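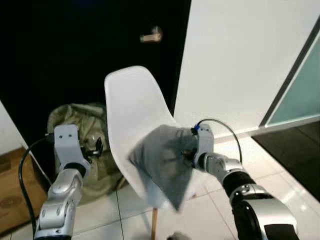

件名:Re: 閲覧室の座席更新に伴う利用規程の改定について(回答)
日付:2024-03-07
宛先:地域資料室連絡会メーリングリスト

連絡会加盟各室 御中

平素より連絡会の運営にご協力を賜り、厚く御礼申し上げます。ストゥネヴリー資料室事務局です。
先般お寄せいただいたご照会につきまして、下記のとおり回答いたします。

> エスコバル分室です。お世話になっております。
> 改定案の第4条では、閲覧席の利用を一回につき二時間までとし、
> 延長は空席がある場合に限るとされています。
> 当分室では郷土資料の複写申請に時間を要する利用者が多く、
> 待ち時間まで利用時間に算入されますと、実質的な閲覧時間が
> かなり短くなります。算入の扱いについてご教示ください。
> また、第7条の複写枚数の上限が300枚から500枚に
> 引き上げられていますが、これは年度単位と理解して
> よろしいでしょうか。
> あわせて、寄託資料の扱いに変更があるかもお知らせ願います。

1.利用時間の算入について
複写申請の受付から引渡しまでの時間は、利用時間に算入しません。改定案の本文では読み取りにくいとのご指摘を他室からも頂戴しておりますので、第4条に第2項を新設し、その旨を明記いたします。受付時刻は申請票の右上欄に記入してください。旧様式の申請票には当該欄がありませんが、在庫がなくなるまでは余白への記入で差し支えありません。

2.複写枚数の上限について
ご理解のとおり、年度単位の上限です。ただし、マイクロフィルムからの複写は従来どおり別枠とし、今回の引上げの対象には含みません。複数の室で申請された場合は合算となります。合算の照会は、当面、事務局あてに電子メールでお願いいたします。

3.寄託資料について
ロナデッティ文庫の1,724点につきましては、寄託契約の定めにより、閲覧は事前申請制のままといたします。複写の可否は資料ごとに異なりますので、目録備考欄の記号をご確認ください。記号のない資料は、判断を保留し事務局にお問い合わせ願います。なお、目録の備考欄は現在見直しを行っており、書簡の部に一部誤記が見つかっております。訂正表は準備が整い次第、本メーリングリストにて配布いたします。

4.利用者登録票の更新について
今回のご照会には含まれておりませんが、関連する事項として申し添えます。登録票の有効期限は、改定後は交付日から一年といたします。現在お持ちの登録票は、券面に記載の期限まで有効です。再交付の手続は各室の窓口で受け付け、本人確認書類の写しは保管しないでください。確認を行った旨を台帳に記載すれば足ります。

5.施行時期について
改定規程の施行は本年9月を予定しております。利用者向けの案内文は、ヒンポート分室の案を基に事務局で調整中です。印刷部数は全室合計で2,000部とし、配分は各室の希望を伺ったうえで決定いたします。希望部数は、室名および送付先を添えて事務局までご返信ください。館内掲示用の大判については、各室で印刷していただくこととなります。

第4条の修正文案は次のとおりです。

第4条 閲覧席の利用は、一回につき二時間以内とする。ただし、空席がある場合は延長することができる。
2 複写申請の受付から複写物の引渡しまでに要した時間は、前項の利用時間に算入しない。

文言についてご意見のある場合は、本メールへの返信にてお知らせください。その際、引用は該当する条文の箇所のみとしていただきますようお願い申し上げます。

ストゥネヴリー資料室 連絡会事務局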